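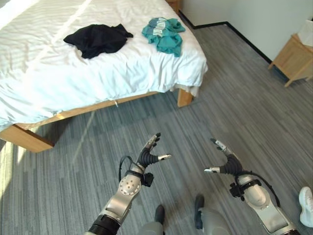 Two garments on the duvet, both hands open and clear of the bed. Cable loops and wrist brackets are checked in this position.

The wrist cables go first. On the humanoid that Mastholm runs in its bedroom test space, a black cable leaves each hand or wrist, passes the wrist and follows the forearm. Every time the machine reaches for a shirt, that cable bends.

The maintenance sheet, printed in May and already marked up in pen, puts the limit at 132 hours of arm time. After that both cables are replaced, worn or not. The job takes 45 minutes if the bracket screws come out cleanly. They often don't. The thread lock supplied by Sestness sets hard, and the crew now warms each screw before turning it.

Slack is the part that takes judgment. Too little and the connector pulls when the wrist rolls. Too much and the loop catches on bedding. Technicians set it by hand, then move the wrist through its full range with the motors off.

Next comes the hand check. The fingers are opened and held, and the joint readings are compared with the last set. A finger more than three degrees out is recalibrated before the robot handles any cloth. Lint gets brushed out of the knuckles at the same time.

Dlamini, the shop that rebuilds the arms, wants each fault logged by part. Entry 1388 reads, in full, "Left thumb slow to close. Cleaned. Same after." The thumb motor went back in the next crate.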